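Lenico Neutral Surface Cleaner, Concentrate
Catalogue section 26: Cleaning and Building Care 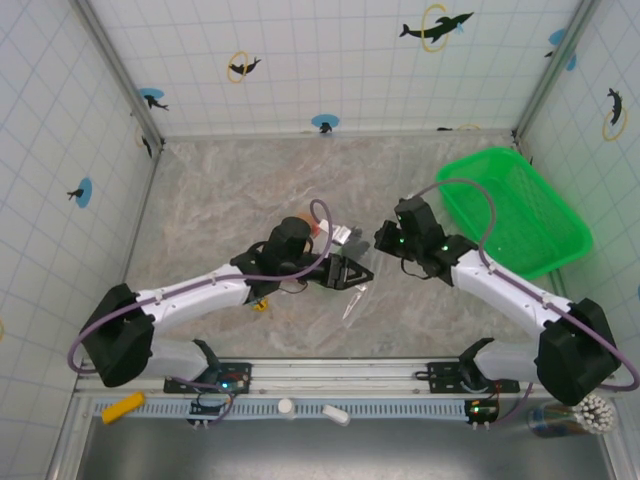 Lenico Neutral Surface Cleaner is a low-foam liquid concentrate for the routine cleaning of hard interior surfaces in schools, child care centres, clinics, libraries and council buildings. It is diluted with cold tap water and applied by cloth, mop or trigger spray. The product is supplied in Australia by Zernudbridge under standing supply agreements and may also be bought without an agreement by any registered organisation.

The concentrate is pH neutral when diluted. It contains no bleach, ammonia or added fragrance. A pale green colour is added so that staff can tell a filled bottle from a bottle of water. The colour does not stain grout, sealant or painted surfaces at the dilutions given on this page.

Suitable surfaces

The cleaner may be used on sealed stone, glazed tile, laminate, vinyl, linoleum, powder-coated metal, stainless steel, gloss and semi-gloss paint, and most rigid plastics. It may be used on printed wall finishes and adhesive graphics where the maker of the finish permits wet cleaning. Edges and joins should be wiped in the direction of the join, with a cloth that has been wrung out well.

It should not be used on unsealed timber, unsealed stone, raw plaster, wallpaper with a paper face, or electrical equipment that is switched on. Matt and chalk paints should be tested first in a place that will not be noticed and left until fully dry before the result is judged.

Dilution

Light daily cleaning: 15 mL of concentrate to each litre of water.
Marked or greasy surfaces: 30 mL to each litre.
Floor scrubbing machines: 10 mL to each litre, added after the tank has been filled.

Stronger mixtures do not clean better and will leave a film that must be rinsed away. Where a film has already built up from an earlier product, the surface should be cleaned twice at the daily rate, with the water changed between passes.

Mixed solution keeps for seven days in a closed and labelled bottle. After that it should be poured down a sink connected to the sewer and the bottle rinsed before it is filled again. Solution must not be tipped into stormwater drains or garden beds.

Method

Remove loose dust and crumbs with a dry cloth. Apply the solution to the cloth when working on walls, and to either the cloth or the surface when working on benches. Wipe from the cleaner areas toward the dirtier ones and turn the cloth often. On vertical surfaces, begin at the bottom and work upward to prevent streaks, then finish with one downward pass. Rinsing is not needed at the daily rate except on surfaces used to prepare or serve food, which must be wiped over with clean water.

The product is a cleaner and carries no disinfectant claim. Sites that are required to disinfect should clean first with this product, allow the surface to dry, and then apply their approved disinfectant in line with its label. The two must not be mixed in one bottle or bucket.

Pack sizes

300 mL dosing bottle, with measuring chamber. Carton of 12.
5 L bottle with screw cap. Carton of three.
15 L drum with tap fitting. Sold singly.
1,000 L bulk container. Made to order for depots and contract cleaners.

Empty trigger bottles, spare triggers and printed bottle labels are listed separately in the same catalogue section. The Pindska wall-mounted dispenser fits the 5 L bottle only. An adaptor for the 15 L drum was withdrawn in March and no replacement is planned. Customers who still hold the adaptor may continue to use it, but washers are no longer kept in stock.

Storage and handling

Store upright between 5 and 30 degrees Celsius, out of direct sun and away from food. Concentrate that has been frozen will separate and cannot be recovered by shaking. Unopened packs have a shelf life of two years from the date stamped on the shoulder of the container. Opened packs should be used within 12 months.

Gloves are recommended when handling the concentrate. In case of contact with the eyes, rinse with running water for 15 minutes and seek medical advice if irritation continues. The safety data sheet must be available at the place of use, and a printed copy is enclosed with each carton and each drum.

Ordering and delivery

Orders of cartons and single drums are dispatched from the Khaemba warehouse within two working days. Bulk containers are delivered by tail-lift vehicle and require level access and a person on site to sign. Standard delivery is free on orders over $300 before tax. Smaller orders attract the flat freight charge shown at checkout.

Organisations with a standing agreement should quote their agreement number on every order. Prices under an agreement are fixed for its term and are not shown on this page.

Returns are accepted within 26 days of delivery for unopened packs in saleable condition. Bulk containers cannot be returned once the seal has been broken. Damage in transit should be noted on the delivery docket and reported to customer services by the end of the next working day.

Training material

A two-page wall chart showing the dilution table and colour code is available at no charge. Supervisors may also request the staff induction booklet, which covers cloth care, bottle labelling and the order of work for a typical room. Both are offered in English, Greek, Arabic and Vietnamese.

Requests for training material, safety data sheets and agreement pricing should be addressed to Sofia Spanos, Product Manager, Building Care, Zernudbridge.

Page revised July 2020. Replaces all earlier product sheets for this item.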